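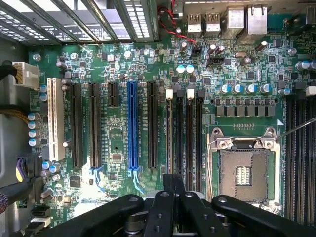
Inside a computer case: a green motherboard with its power connector plugged in.

Lallico opens preorders for the Stondden 6 phone

August 1, 2021 — I'm Tahmineh Arabzadeh, I run the phone team at Lallico, and I get to share some news I've been sitting on since February. The Stondden 6 is open for preorder today!

I've carried one in my jacket pocket for months now (my old phone is in a drawer and I don't miss it) and the thing I keep telling people about is the battery. I charge it every other night. I take a lot of calls, I leave the screen too bright, and I still get to dinner on the second day with something left.

We kept the headphone jack. You asked for it in just about every email, so there it is, on the bottom edge next to the charging port. The memory card slot stayed too, and the back comes off with three ordinary screws, so a worn-out battery can be swapped at your kitchen table.

The camera took us the longest. Our first version made everybody look a bit orange, and my sister was not kind about it. The team at Morais, who handle our camera software, went back and redid the color from scratch, and indoor shots look so much better for it — skin looks like skin again.

The Stondden 6 costs $595 and comes in gray, dark blue and a pale yellow that I fought pretty hard for. Preorders go through our own store and through Pusten shops, and the first 100 people to order from us get a case thrown in. If you have last year's Stondden, your old charger will work fine, and you can leave the new one out of the box at checkout and take a little off the price.

Reporters who want a loaner can write to me directly. Tell me which color you'd like, and please do consider the yellow.

Contact: Tahmineh Arabzadeh, Lallico Press Desk | © 2021 Lallico. All rights reserved. | Back to top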